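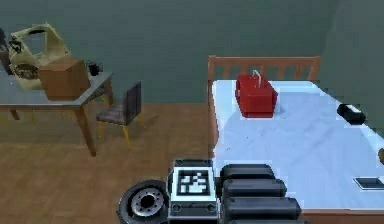
Lettings Inventory Clerk (part-time, permanent)

Brenari Property Services, Hunbridge office
Reference: BPS 37

Brenari manages furnished and part-furnished rented homes in Hunbridge, Skirkstead and the villages between them. We are recruiting one inventory clerk to prepare check-in and check-out reports and to carry out mid-term visits. The post is permanent and reports to Nawal Amrani, Inventory Manager.

Hours and place of work

The post is 22 hours a week, worked over three or four days between 8.30 am and 5.30 pm. The pattern is agreed at appointment and reviewed every March. Saturday work is not required. Reports are written at the Hunbridge office or at home. Visits take place at the properties, most of them within 11 miles of the office. There is no fixed desk.

Duties

The clerk will:

Prepare a written inventory of each property before a tenancy begins, room by room, covering walls, ceilings, floors, doors, windows, fittings and any furniture supplied.

Record the condition of each item using the Brenari condition scale. Free wording ("good for its age", "OK") is not accepted in the condition column but may be used in the notes.

Read and record gas, electricity and water meters, with serial numbers.

Test smoke and carbon monoxide alarms by pressing the test button, and record the result. The clerk does not repair or replace alarms. Faults are passed to Radomír Murín in Maintenance on the same day.

Compare the property at check-out with the signed check-in report, and list differences. The clerk does not decide who pays for what. Deposit matters are handled by Chaimae Berrada.

Send the finished report within two working days of the visit.
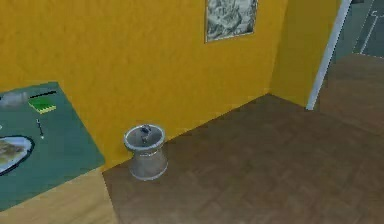

Wall surfaces account for a large share of the differences found at check-out. The clerk must be able to tell a scuff from a scratch and a filled hole from an open one, and must state the position of each mark by wall and by height from the floor. Colours are recorded by plain name only (yellow, cream, grey) - paint makers' names are not used unless the tin is in the property.

Essential requirements

Clear written English and accurate spelling.
Full driving licence and use of a car insured for business travel.
Ability to climb stairs and to carry a folding step and a case of equipment.
Confident use of a tablet and of ordinary office software.
A basic criminal record check, paid for by Brenari.

Desirable

Previous work in lettings, housing, surveying, cleaning supervision or insurance claims.
Knowledge of deposit protection rules in England.

Applicants without lettings experience will be considered. Training lasts four weeks and consists of paired visits, followed by reports written alone and checked line by line.

Pay and leave

£13.20 an hour. Mileage is paid at 45p a mile from the office or from home, whichever is nearer. Leave is 36 days a year including bank holidays, reduced in proportion to hours. Workplace pension after three months. Probation is six months.

How to apply

Send a CV and a covering letter of no more than one page to Brahim Benkirane at the Hunbridge office, quoting the reference. Shortlisted applicants will be asked to attend for half a day. This includes an interview and a timed exercise, in which the applicant writes up one furnished room on paper. The exercise is marked on accuracy and layout. Reasonable travel costs are refunded against receipts.

The post remains open until filled. Applications through agencies will not be read.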